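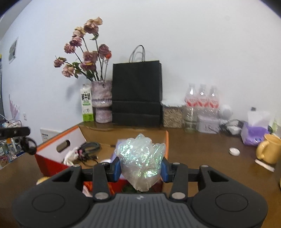
A hand-held gripper closes on a piece of crumpled cellophane above an open box. Photo: Mernton Robotics Club

FOR IMMEDIATE RELEASE

Thursday, November 3, 2022

Mernton students take up household sorting for club's new season

MERNTON – The Mernton Robotics Club has started its fall project, in which 30 high school students will teach a robot arm to pick up and put away the odds and ends found on an ordinary table. The work runs through May and ends with an open evening at the Dikmont Street branch library.

Students collect their practice runs with grippers held in the hand. A student squeezes the fingers shut on an item, lifts it, and sets it down in a box or somewhere else on the table while a camera on the tool records the motion. The recordings are then used to train the club's arm, which is kept in the workshop at Mernton High School.

The club finished last season with 2134 recorded runs, nearly all of them made with wooden blocks and plastic cups. Members voted in September to drop the blocks and work with things people have at home. Wrappers, cables, and soft items are on this year's list, along with mugs, jars, and tins.

"Blocks got us started, but they all behave the same way," said Leonie Ruawai, who coaches the club and teaches physics at the school. "Cellophane changes shape when you touch it, and light goes through it. The students wanted something harder and they got it."

The 30 members are split into six teams. Each team picks its own table, sets it up with its own items, and keeps a written log of every run, including the ones that fail. Teams trade logs every second week and try to repeat each other's runs. A run is kept only if two members from another team agree that the log matches the recording.

The Đỗ team, named for its captain, is handling thin and see-through materials. Other teams have taken on cables, fabric, and containers with lids.

The season is paid for by a grant of $3596 from Mokside, a Mernton hardware supplier that has backed the club for two years. The money covers replacement finger pads, storage drives, and bus fares for students who live outside the town. Mokside staff will also visit the workshop in the spring to help students service the arm.

Club sessions last 45 minutes and are held after school twice a week. New members may join until the end of the month, and no background in programming is needed. Students under 16 need a signed form from a parent or guardian, available at the school office.

At the open evening in May, visitors will be able to try the grippers and watch the arm clear a table set by the audience. Admission is free.

Media contact:
Leonie Ruawai
Mernton Robotics Club
Mernton High School, front office

###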